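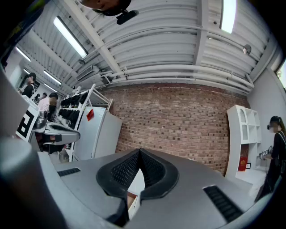 3.2 Collecting the demonstrations

We gathered everything for the Skernuvport set with hand-held grippers. No arm was driven remotely for any of it, and I'll admit that was partly my own laziness, having spent most of last February fighting with a teleoperation rig that drifted whenever the heating came on. With a hand-held tool you pick it up, do the chore, put it down, and you've got an episode. A new demonstrator can be useful before morning tea!

The full set holds 1062 episodes over 7 tasks, nearly all of them tabletop jobs (sorting cutlery, stacking cups, folding a tea towel, that sort of thing). Kazimiera Czerwiński wrote the task cards and kept them short on purpose. Our first cards spelled out which hand to use and where to grasp, and the demonstrations came back stiff as a board, with long pauses while people tried to remember what step they were up to. The later cards give a starting layout and a finished layout and leave the rest to the person holding the gripper. You get a lot more variety in approach angle that way, and a bit more mess, which I'm happy to live with.

Each gripper's own camera looks out past the fingers, so what the policy sees depends heavily on how the wrist is held. Tip the tool back and you record a good deal of ceiling. We didn't ask people to correct for this mid-task. I'd much sooner have the policy cope with a view full of lights and roof beams than have it learn from someone who's thinking about their wrist the whole time - and the same goes for other people moving about in the background.

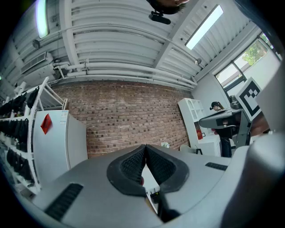
Pose recovery was the fussier part. Before each block of recordings we ran a short calibration pass, and Remigiusz Makowska checked the recovered path against it the same afternoon, while the demonstrator could still be asked what they'd been up to. Paths with a jump in them went into a separate pile we called Plerine (long story, and not a very good one). There were 237 episodes in Plerine by the end. We kept them out of training but they're in the release, flagged, as I reckon someone with a better tracker than ours could rescue a fair few.

We made 3 labelling passes over what was left. The first two marked the grasp and release moments, and the third was Macarena Arrieta going back over every place where the first two disagreed. Most of the arguments were about the tea towel. When exactly have you let go of a cloth? We settled on the first video sample with both fingers clear of the fabric, and section 4.1 gives the results under that rule only.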